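よくあるご質問(ヴィホンギ文庫・家族史料の閲覧と返還相談について)

はじめに
このページは、ヴィホンギ文庫(Wihongi)にたびたび寄せられる質問と、その答えをまとめたものです。日本語のページは、私、レグラ・ヘメリ(Regula Hämmerli)が書いています。日本語は私の母語ではありませんので、表現が固いところがあるかもしれません。意味が分かりにくい場合は、どうぞ遠慮なくお知らせください。
最終更新:2019年8月23日

文庫について

ヴィホンギ文庫は何を持っていますか。
戦前に中央ヨーロッパの都市で暮らしていた、いくつかの家族の手紙、日記、写真帳、楽譜、家計簿、絵画の売買に関する書類を保管しています。現在、目録に載っている資料は1,921点です。そのうち363点は手紙で、ほとんどがドイツ語で書かれています。ポーランド語とフランス語の手紙も少しあります。

絵画そのものを見ることはできますか。
絵画は所蔵していません。私たちが持っているのは、絵画についての書類だけです。領収書、額縁屋の請求書、展覧会の貸出証、保険の一覧表などがこれにあたります。作品の現在の所在についてのお問い合わせは、まず「返還相談」の項目をお読みください。

「レトロウ資料」とは何のことですか。
レトロウ家(Retlow)の子孫から寄託された一まとまりの資料です。この家は織物の商売で財産を作り、音楽家や画家を家に招いていました。資料の中心は、家の長女が1920年代から書いていた日記と、弟が外国から送った手紙です。弟の手紙は読みにくい筆跡で、しかも紙の両面に薄いインクで書かれていますので、原本を見る方はあらかじめ時間の余裕を持ってお越しください。

「ドラスタム資料」はレトロウ資料の一部ですか。
いいえ、別の資料です。ドラスタム(Drastham)は、亡命した家族が後に住んだ家の名前です。そこで見つかった書類をまとめて、この名前で呼んでいます。レトロウ家の人の名前も何度か出てきますが、寄託者が違い、利用の条件も違います。引用のときに混同されることが多いので、整理番号の最初の文字(RまたはD)を必ずご確認ください。

閲覧について

閲覧には予約が必要ですか。
はい、必要です。ご希望の日の二週間前までに、電子メールでお申し込みください。お名前、連絡先、見たい資料の整理番号、研究や調査の目的を書いてください。目的は短くてかまいません。「祖父の兄弟の住所を知りたい」という一行のお申し込みも、これまでに受け付けています。

学生や研究者でなくても閲覧できますか。
できます。利用者の半分近くは、自分の家族について調べている方です。紹介状は要りません。身分を証明するものを当日お持ちください。

ドイツ語が読めません。それでも利用できますか。
利用はできますが、職員が資料を翻訳することはできません。手紙の場合は、差出人、宛先、日付、場所、主な内容を書いた短い要約が243通分あります。要約は英語です。日本語の要約はまだありません。旧字体の手書き文字については、閲覧室に文字の対照表を置いています。

資料の写真を撮ってもいいですか。
個人の調査のためでしたら、フラッシュを使わないで撮ることができます。三脚は使えません。レトロウ資料の日記のうち、封をした二冊は、寄託者との約束により撮影も閲覧もできません。この約束の期限についてのご質問もよくいただきますが、公表はしていません。

複写を郵送してもらえますか。
一回のお申し込みにつき、50枚まで承ります。料金は枚数と送り先の国によって変わりますので、先に見積もりをお送りします。お支払いを確認してから作業を始めます。8月は職員の休暇が重なるため、お返事が遅くなります。

返還相談について

家族が持っていた絵や家具を探しています。相談できますか。
ご相談をお受けしています。担当はミウォシュ・ジェリンスキ(Miłosz Zieliński)です。ただし、当文庫は裁判所でも法律事務所でもありませんので、所有権について判断することはできません。私たちにできるのは、文庫の資料の中にその品物や家族の名前があるかどうかを調べて、見つかった記録の写しをお渡しすることです。

どのような情報を用意すればいいですか。
家族の氏名と旧姓、住んでいた町と通りの名前、生まれた年と亡くなった年が分かると助かります。品物については、作者、大きさ、描かれているもの、額の裏の紙や印など、覚えていることを何でも書いてください。家族の中で言い伝えられた話も役に立ちます。たとえば「有名な画家が祖母を描いた」という話から始まり、調べてみると画家は別の人であったけれども、絵の注文書は本当に残っていた、という例がありました。名前の綴りが違う場合もありますので、考えられる綴りをすべて書いてください。

結果が出るまで、どのくらい待ちますか。
目録で確認できる場合は、三週間ほどでお返事します。未整理の箱を開けて調べる場合は、もっと長くかかります。途中の経過をお知らせすることは、人手が少ないためにできません。

家にある古い手紙を寄贈したいのですが。
ありがとうございます。まず、何がどのくらいあるかを電子メールでお知らせください。中身を整理し直したり、日付の順に並べ替えたりしないで、今の順番のままにしておいてください。手紙がどの束に入っていたか、ということも大切な情報です。クリップや輪ゴムは外してもかまいませんが、リボンで結んであるものは結んだままにしてください。受け入れの決定は年に二回です。

引き取りを待つ間、手紙はどこに置けばいいですか。
屋根裏と地下室は避けてください。温度の変わりにくい部屋の、日の当たらない場所が適しています。家具の引き出しに入れる場合は、紙を直接入れないで、中性紙の封筒か箱に入れてから納めてください。防虫剤は一緒に入れないでください。
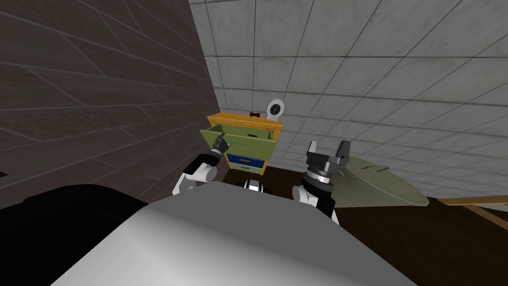 部屋の隅に置かれた三段の引き出し(CG)

写真帳に貼られた写真は、はがしたほうがいいですか。
はがさないでください。台紙に書かれた名前や年が、写真の人物を知るための唯一の手がかりになることがあります。すでにはがれている写真は、どのページにあったかを別の紙に書いて、一緒に保管してください。写真の裏にボールペンで書くことはおやめください。

展示と催しについて

常設の展示はありますか。
常設の展示はありません。年に一度、ルーンソープ館(Rurnthorpe)の一室を借りて、小さな展示を行います。前回は、レトロウ家の夕食会の招待客の名簿と、その日に演奏された曲の楽譜を並べました。

手紙の朗読会に参加できますか。
どなたでも参加できます。朗読は原文と英語で行い、申し込みは先着順です。朗読会での録音はご遠慮いただいています。

資料を本や論文に引用したいときは、どうすればいいですか。
短い引用は許可が要りません。「ヴィホンギ文庫所蔵」と書き、整理番号を付けてください。手紙の全文や写真を載せる場合は、出版の前に書面でお申し込みください。寄託者にも確認しますので、お返事まで一か月以上かかることがあります。出版された本や論文は、一部を文庫にお送りくださいますようお願いいたします。

ここにない質問は、どこに送ればいいですか。
閲覧と複写についてはヘメリまで、返還相談についてはジェリンスキまでお送りください。日本語のメールはヘメリが読みます。お電話でのご質問は、英語とドイツ語だけで承っています。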